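Laviteo Desk Arm: what it does and what it changed in our office

Laviteo / Products / Desk Arm
Updated September 2024

I run the small workshop side of Laviteo, and I also write these pages, so forgive me if I wander a bit. The Desk Arm is our one-armed helper for ordinary office desks. It picks things up, puts them down and tidies them away, with a two-finger gripper on the end. We built it for people who share desks, and we've been using it on ours the whole time (which is how most of the bugs got found!).

What it's for

Shared desks fill up with stuff. Cups, mugs, coasters, scissors, somebody's wallet. At our place the person who came in first used to spend the start of the day clearing up after whoever stayed late, and there was some grumbling about it. Fair enough, I was usually the one who stayed late.

Now the arm does a clearing round. You choose which kinds of items it may touch and where each kind goes, and it works along the desk one item at a time. It's slow compared with a person, I won't pretend otherwise, but I can be making a phone call in the next room while it gets on with it.

What it changed for us

The first change was a boring one: we had to talk about what belongs on a desk. Some of us like things left exactly where they are. One of my colleagues wants her mug left alone, full stop, and she's right, so there's a "leave it" list and it always wins over everything else. If you buy the arm for a team, please have that chat before you unpack it. We had it afterwards and it was a cranky week.

The second change was to the job itself. Clearing up isn't anyone's chore now, but looking after the arm is. Somebody has to wipe the finger pads, check the cable and teach it new items when they show up. We take turns, and we put it in the calendar as real work time. I'd push for that at your place too. When it was squeezed in between meetings it just didn't get done, and people got annoyed with the arm when they should have been annoyed with the schedule.

And it hasn't replaced anybody. Our cleaners still do the floors, kitchen and windows, and they asked for a big clear pause button they could hit with an elbow. Great idea, and it's now standard on every unit.

On the desk
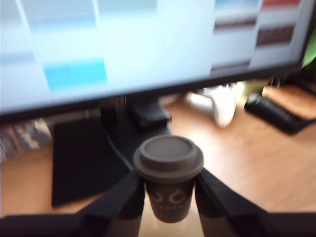
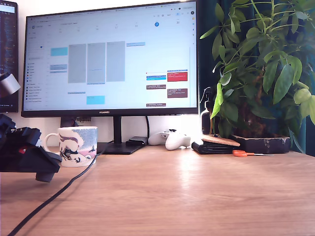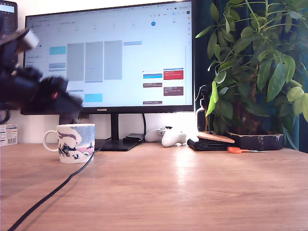 What's in the box

Arm with two-finger gripper, black
Desk clamp and power supply
Elbow-sized pause button
3 sets of finger pads (soft, medium, grippy)
Printed quick start guide

The clamp needs a solid desktop. Glass is a no, sorry. Wood is lovely.

Teaching it a new item

You guide the arm by hand to the item, close the fingers, carry it where you'd like it to end up and let go. Do that several times with the item in different spots and save it under a name. Takeout cups take more practice than you'd think, so start with empty ones and go easy on the grip setting. I went through a lot of paper towels before I took my own advice.

Keep cables tucked back if you can. Trailing ones are fine as long as they're marked as "leave it" during setup.

Which version should you get?

The Grustari is the basic kit and holds 57 saved items. That's plenty for one or two desks, and it's the one I'd start with. The Valulus holds 121 and lets several arms share the same list, so you only teach each item once. You can move from one to the other later without losing anything you've taught it.

Service and spares

Finger pads should be swapped after 1000 grips, and the arm will remind you on its own. Spares come from Reinholz, our parts partner, and you can order them with the arm or separately. Repairs come to us, and I'm usually the one opening the box. A short note about what went wrong helps a ton!

The next software update is planned for December, with a quieter mode for rooms where people are on calls. Existing owners get it free.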